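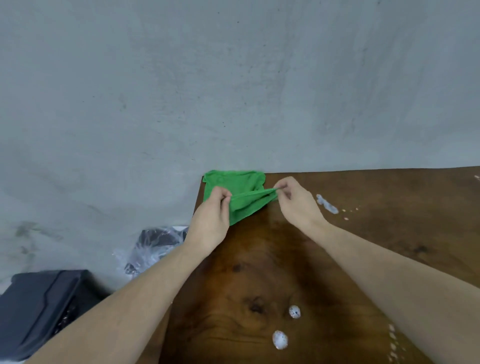
Flellell atualiza firmware da câmera Mutance e altera o protocolo de transferência sem fio

11 de janeiro de 2022

A Flellell disponibilizou a versão 2 do firmware da Mutance, sua câmera compacta de lentes intercambiáveis. O pacote substitui o protocolo de transferência sem fio usado desde o lançamento do modelo, em junho, revê a tabela de compensação de temperatura do sensor e corrige falhas na gravação de arquivos RAW em cartões de alta capacidade.

A mudança de maior alcance está na comunicação com dispositivos móveis. Até agora, a câmera abria uma rede própria e enviava cada arquivo em sessão separada, com nova autenticação a cada imagem. Com a atualização, a sessão permanece aberta durante todo o lote e a verificação de integridade passa a ser feita por bloco. Em caso de queda do sinal, o envio é retomado a partir do último bloco confirmado. Segundo as notas de versão, um lote de 400 arquivos JPEG em resolução máxima pode ser transferido sem intervenção do usuário, desde que a carga da bateria esteja acima do nível mínimo indicado no menu.

O aplicativo de controle remoto, chamado Inga, também foi atualizado. A nova compilação é obrigatória para quem instalar o firmware; as anteriores deixam de reconhecer a câmera. O Inga passa a exibir histograma por canal em tempo real, permite o ajuste do ponto de foco durante a gravação de vídeo e registra as coordenadas do telefone nos metadados da imagem no momento do disparo. Antes, a posição era gravada apenas na sincronização posterior, o que gerava divergências em deslocamentos longos.

No sistema de foco automático, o número de pontos selecionáveis manualmente sobe para 63. A detecção por contraste continua ativa nas bordas do quadro, onde a cobertura por fase não chega. A fabricante informa que o comportamento com objetivas de abertura máxima inferior a f/5.6 não foi alterado.

As correções incluem ainda:

Erro de leitura em cartões formatados em outros equipamentos.
Travamento ao sair do modo de reprodução com a saída HDMI conectada.
Desvio para magenta no balanço de branco automático sob iluminação fluorescente.
Perda da configuração de fuso horário após a troca da bateria.

Kalliopi Kalogeropoulos, responsável pela engenharia de firmware da Flellell, afirmou que a alteração do protocolo exigiu a reescrita do módulo de rede e que, por esse motivo, não será possível retornar à versão anterior após a instalação. "O carregador de inicialização também é atualizado. Recomendamos que o usuário faça cópia das configurações personalizadas no cartão antes de iniciar o processo", disse.

A instalação é feita pelo cartão de memória ou pelo Inga. No segundo caso, são necessários 900 MB livres no telefone. A câmera não deve ser desligada durante a gravação do firmware, e o adaptador de rede opcional pode ser usado no lugar da bateria.

O punho vertical fabricado pela Clilell requer atualização própria, ainda sem data. Até lá, o botão de disparo do acessório funciona normalmente, mas o seletor traseiro fica inativo nos modos de vídeo.

O arquivo está na área de suporte do site da Flellell, sem custo, para todas as variantes regionais da Mutance.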